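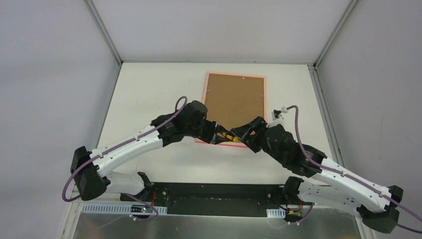 Hatsue Furukawa remarked, when we gathered the club together in July, that the hardest part of having two arms was teaching them to wait for one another, and most of the younger members agreed with her.

4.2 Working in pairs

We had rather expected the pupils at Praststead to begin with one arm and come to the second later on, once they felt at home with it. They would have none of that! Every pair asked for both arms from the first afternoon, and so we let them (with a good deal of tea on our side of the room). Over the term they logged 127 attempts at two-handed tasks, of which 63 were marked by the pair themselves as good enough to keep. Milovan Jurić and Lejla Dumitrescu read through all the logbooks, and we have kept the pupils' own wording wherever we could — 'left one grabbed too soon' is as clear a note as any of ours. Flat things lying on the table and things held up on edge were talked about quite differently, and we come back to this in Section 5.

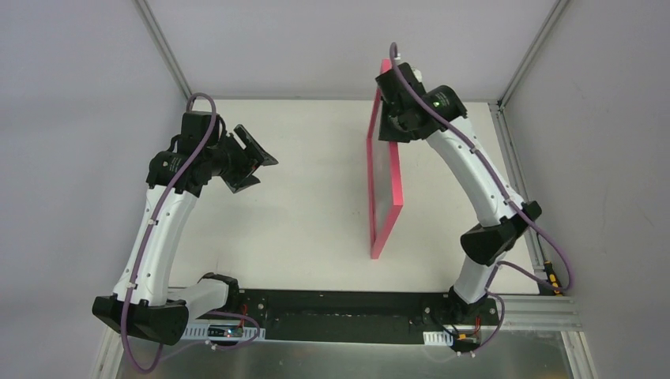 Figure 2. The two-arm workspace, with a pink-edged rectangular frame upright on the table.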